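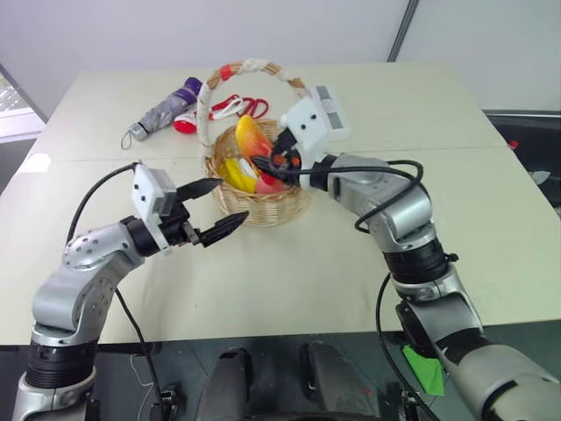
赫本(Hepburn),十一月

搬到赫本三年,今年第一次认真记家里的取暖账。上个月燃气加电一共575元,比去年同期多。先查了窗户。

房子是老楼的顶层,朝北的两扇窗关上以后,手放在窗缝边能感到风。夏天不觉得,到了早上六点多,卧室里就很凉。楼下五金店只有一种海绵条,我前年贴过,一个冬天就压扁了,撕下来还留一层胶,用酒精擦了半个下午。

这次换成了Trivilo的硅胶条,D形,7米一卷,买了两卷。贴之前先把窗框擦干净,晾一晚上。转角处不要硬弯,剪断了对接,缝会小很多。第一扇窗我是弯过去的,第二天翘起来,又返工。两扇窗加上阳台门,一卷半够用,剩下的留着补。
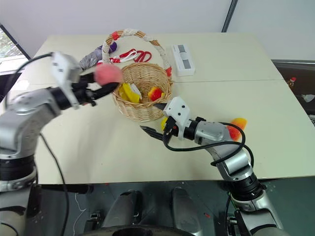
阳台门比窗户麻烦。门是往里开的,底下有一道缝,宽窄不一样,靠合页那边能塞进一枚硬币,另一边只能塞进一张卡片。门底条买的是Orard的,带毛刷,长度要自己锯。我锯短了一点,靠墙那头露着一小截,后来用剩下的硅胶条补上了,不好看,但风小了。

暖气也放了一次气。放气口在最里面那组的侧面,拧开之前垫了毛巾,还是有点黑水滴到地板上。放完以后上半截也热了,之前只有下半截是热的,我一直以为就是这样。

温控器原来设在21度,全天不动。现在白天出门调低,晚上回来再调回去,睡前改到18度。头两天不习惯,后来加了一床薄被就好了。

材料一共花了500元左右,门底条占了一大半。能不能省回来,要等开春看账单。我每天早上抄一次表,写在冰箱旁边的日历上,到现在抄了20天,中间漏过两次。

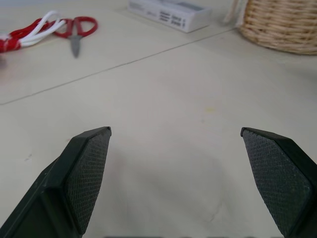 桌面上方,两根深灰色夹指张开着。

还没弄的是厨房的排气口。外面的止回阀关不严,刮北风的时候能听见叶片响。去年住在杜纳瑙(Dunanau)的时候厨房没有这个问题,那边的排气口朝南。

等等,上面写的“三年”不对,去年冬天我有两个月在杜纳瑙上班,账单是空着的那两个月,所以和去年比也不太准。回头把前年的翻出来再对一遍。

阀门打算周末拆下来看看,尺寸量好了再买。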